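Makiritz Table Cell – for small-goods packing

We built the Makiritz with the packers at our Sosside shop, and it shows in all the little things. It takes over the reaching and placing that leaves wrists sore by Wednesday, and your people keep the part that needs an eye: checking, matching, deciding what goes back. At the Ragab warehouse in Jerkville the same crew now sends out 3,474 orders a month, and they still run the table themselves.

Teaching it a new item is done by hand, at your own bench, with your own goods – brushes, baskets, whatever you sell.
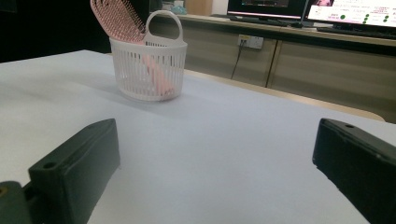 Most crews are comfortable with it after a few shifts, and we're always glad to come by and help. Part no. 581, ships in August.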